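Residency Diary, Dunano House
December 2020

The Office reopened at the usual hour. Correspondence from the Nutudberg Parish Library was answered first, and the loan of 144 bound hymnals was extended until June. Ms. Chiharu Sakai reported that 60 of them still need new spines. The binder at Dikel has quoted 800 for the work, glue and cloth included, and the quotation was accepted.
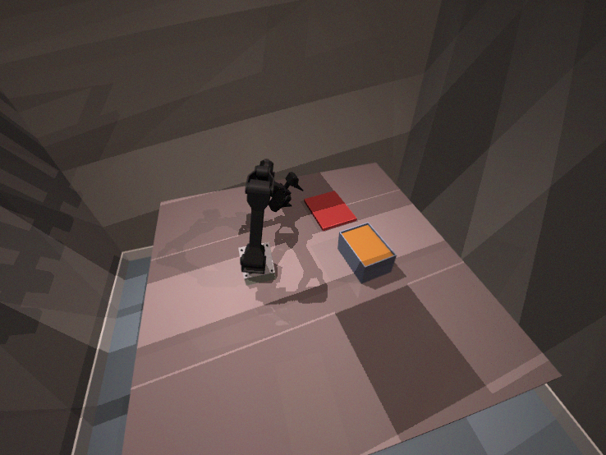 Black arm on its light gray base plate, red square to the right.

The afternoon was given to the shelving question. Mr. Kohei Kaneko prefers that the hymnals be arranged by parish, while the Nwankwo catalog lists them by year of printing. The catalog order will stand for the present. Six volumes have no title page and were set aside in the north cupboard - they are to be compared with the Dikel copies after the holiday.

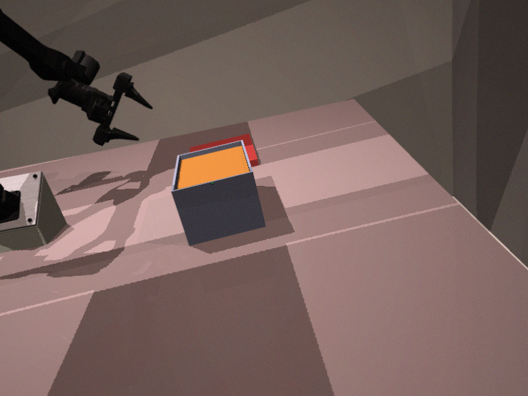
Cloth for the new spines was also discussed. Ms. Sakai had brought swatches in brown, dark green and navy, none of which suited the older boards. The muted pinkish mauve of the tabletop, with its lighter and darker bands, came closer to the faded originals, and the binder will be asked for something near it. Mr. Kaneko will write to Dikel on Monday and enclose one damaged spine.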